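Folding kitchen towels, and other things I now have opinions about

So I finally did the kitchen towel drawer. If you've been reading since May you know I've been threatening to do this for months, and every time I opened the thing I just shoved a few more in and leaned on it until it closed. Last week it stopped closing. A corner got caught in the runner and I had to lie on the floor with a butter knife to get it loose, and that was the end of that.

I took the whole lot out and made piles. I had 63 towels. Sixty-three! There are two of us in this house and one of us mostly dries his hands on his jeans. I kept the nice cotton ones, anything checked (I can't resist a check), and a handful of the really worn-out ones for windows. The rest went to the animal shelter, who were very polite about it.

The big change is that I don't have a towel drawer anymore. I switched to soft fabric bins on the shelf, and I should have done it ages ago. I looked at the Belteler ones first, but they have stiff sides and a lid, and I know myself – I'll never put a lid back on anything. The Fleury ones were pretty but too shallow. I ended up wanting something plain and dark and floppy enough to squeeze between the flour and the wall.

My folding routine is nothing fancy. Lay the towel flat, smooth it out with your hands, long side to long side, then in half, then in half again. You want a rectangle that stands up by itself if you're putting it in on its edge. Thin towels need one more fold. Waffle ones need one less or they turn into a brick.

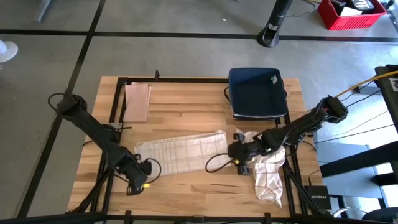

Do it on a big table

A wooden top with nothing much on it is ideal, with the bin at the back, a finished pink one folded up near it and the next cloth spread out flat in the middle. I used to fold standing at the counter, holding everything against my chest with my chin, and it all came out lopsided. With a proper surface you can pull the corners square. The crumpled ones, like that red checked one, get a good shake first and then go down flat like the others.

Don't iron them

I tried. I ironed 13 of them while watching a show about lighthouses and they looked beautiful for as long as it took to make one pot of pasta. If yours come out of the dryer badly creased, take them out while they're a tiny bit damp and fold them right then. Curum makes a linen spray that my sister-in-law swears by, but it made my whole shelf smell like a hotel lobby, so that's going under the sink with the other mistakes.

Edge up or stacked?

I went edge up in the bin, because then I can see every towel and I don't wreck the pile pulling out the bottom one. The trouble is that once you've used half of them the rest slump over. I put a small cookbook in there to hold them up. It works fine and I've also started cooking from it again, mostly the soups.

Napkins are next. I haven't looked in that basket since we moved in and there may be candles in it.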